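Notebook, dining room, April, evening

Starting the dining corner. Lights low, nothing moved yet.
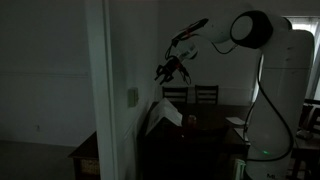

Dining room side, with the door frame and the small side table at left. Evening light.

I write this entry before we change anything, so that later I can remember what was the starting point. Ghazala Lashari asked me to do it for every room from now on, after we lost half a day in the hallway trying to agree how it had looked before the painting.

The questions for this room are three: the light at dinner time, the wall color, and where the small things go (napkins, candles, matches, the table mats).

Light. It is too dim for eating with comfort. I sat down and read the label of a rice package as a test, and I could do it only when I held it close to my face. The bulb we have now is 572 lumens by the box. Ghazala wants to try a warm one of 3000 K with more output, and I agree, but I would like first to see it with the dimmer from Kiani, because the last bulb was making a small noise with the dimmer in the hallway. If it makes the noise again we go back to the normal switch. The switch plate stays where it is, near the door frame, at about the middle height of the wall. The hand finds it easily when one comes in, I tested with eyes closed and found it at the second try.

Wall. Plain gray, and I would keep it gray. There is a faint line going across on the left part, in the upper half. I don't know yet if it is a joint or an old paint edge. To do: touch it with the finger in daylight, and if there is a step, sand it lightly and paint again. If there is no step, leave it. The gray we have in stock is Stemelex, one can open and one closed. The open one has a skin on top and must be strained before use. I wrote this on the lid.

Door frame. White, and it needs washing before any decision. I will use only warm water with a little soap. Last time somebody used the strong cleaner from Trallari on a white frame and it became yellow in places after some weeks. Please do not use it here.

Side table. Small, dark wood, with a woven wicker basket as the drawer in front. I like this piece more than I expected. The light tan of the basket is good with the gray, and it makes the corner a bit less serious. Ghazala says it is too far from the dining table to be useful during the meal, one must stand up and go around. My opinion is that this is fine for things which are needed only one time, before the meal. For salt and water it is of course wrong.

Proposal for the basket drawer:
Napkins, cloth, 8 pieces, folded in half and not rolled
Table mats, 4, on the bottom because they are flat
Matches in a tin
No candles, they take the smell of the napkins and the napkins take the smell of the candles

The weak point of a wicker drawer is that it catches the cloth. I had this problem at home, with a scarf. I will sew a simple liner from the leftover cotton, with a border which folds over the rim. Measure the inside first, at the top and at the bottom, because baskets are often narrower at the bottom and the liner then makes wrinkles. I did not measure today, the tape was in the other bag.

Table. The dining area looks very dark in this light. Ghazala suggested a pale runner in the middle. I am not sure. A runner must be washed every week and somebody must iron it. We can borrow the linen one from the Plurport order for two evenings and see how we feel about it. If it goes back with stains we pay for it, so no beet soup on these evenings.

Floor. Also dark in the corner at the door. Crumbs will not be visible there, which is comfortable for lazy people, but it also means that it gets swept too rarely. I put the corner in the cleaning list as its own line.

Order of work: wash the frame, check the line on the wall, then the bulb and dimmer, then the liner. Painting only if the line needs it. Ghazala will bring the dimmer, I bring the tape and the cotton.

Added later, 9 p.m.: I forgot the felt pads for the legs of the side table. Buy one sheet and cut them by hand, the round ready-made ones come off too fast.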